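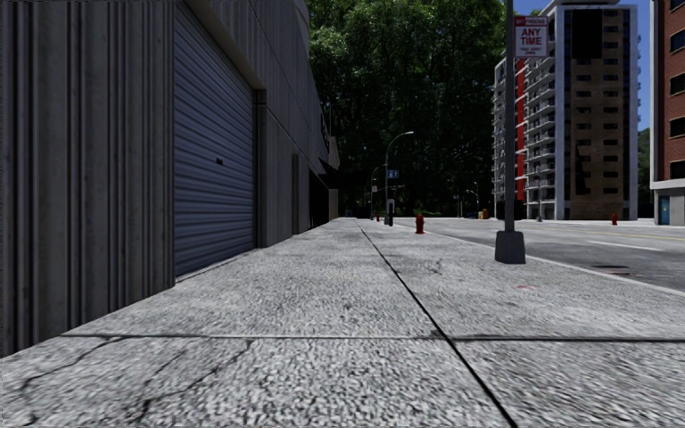
From: Augustina Kwofie
Date: 27 July 2021
Re: Footpath survey, simulator blocks

Nii Yakubu wrote:
> Does the Zukard trial mean the walking crew at Ernstead loses its rounds? Seven of us would like to know before October.

Nii, the rounds change but the jobs stay. The delivery robots will log cracks as they go, and the crew will check what they flag. Expect less walking and more desk work. I know not everyone wants that.

Training starts on the simulated street. You mark cracks and joints by hand, then compare with the robot's list. Joints are not defects, please don't flag them.
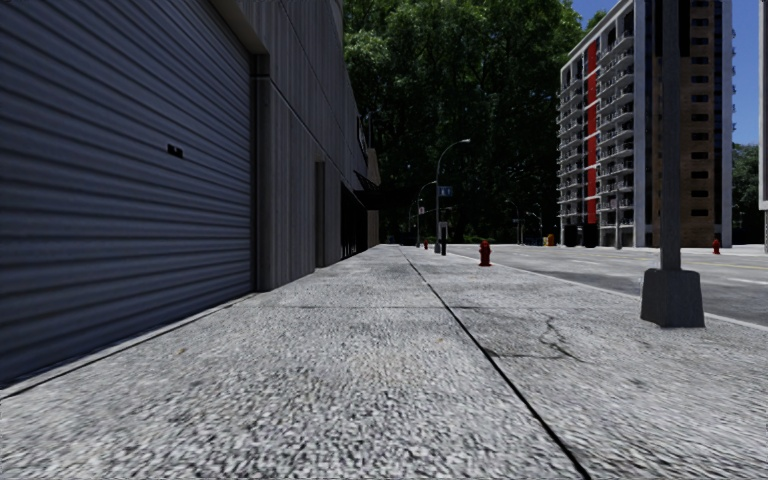

Simulated block, shutter side. Mark the branching crack on the right-hand slab.

Sessions run 20 minutes. Pay grades are still with Agyeman and I have no answer on those yet.

Augustina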